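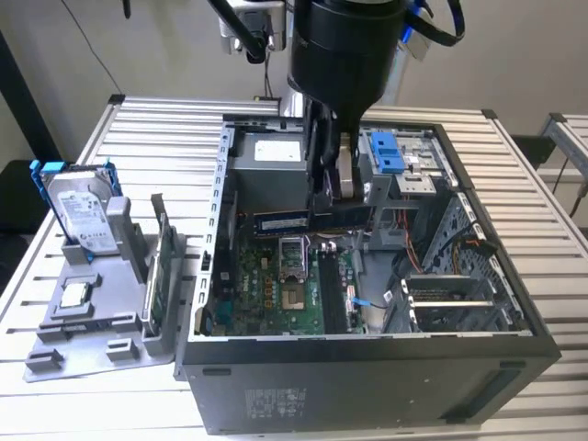
Open tower on the slatted table

Holtholm Owners Board > New Models > Vusance facelift, anyone driven it?

dieselpete_44
Went to look at the new Vusance on Monday and came home a bit confused. The front end is nicer in person than in the photos (those lights!) but the dealer wants 2,000 more than the outgoing one and I can't see where it went. Same engine, same seats, same rattly parcel shelf. Am I missing something?

marlow_wagon
You get the bigger screen and the rear camera as standard now. I had mine optioned on the old car and it cost me 1,875, so I'd say it works out fair if you wanted that stuff anyway.

dieselpete_44
I didn't though! I want a car with knobs.

tinroof
Then buy a leftover. My dealer still had two pre-facelift ones in December and was practically begging. Or look at the Nolletti, which rides better on bad roads and still has a real heater dial.

marlow_wagon
The Nolletti rides better? We can't have driven the same car. I had one for a week as a loaner and my back hurt by the weekend.

tinroof
Which wheels? The big ones ruin it. On the small ones it's a sofa.

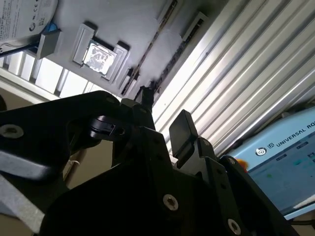

Re: Vusance facelift, trunk space

kettle_and_kids
Jumping in with a boring question, does the stroller still fit under the cover? The brochure says nearly 200 liters with all three rows up and the old one said 194, so I'm guessing they just measured it differently.

marlow_wagon
Ours goes in sideways with the wheels off. Floor's a touch lower than before.

kettle_and_kids
Wheels off every time, ugh. Might go see the Després again, my sister swears by hers.

dieselpete_44
Does the Després have knobs?

kettle_and_kids
Four of them, and one's for the radio.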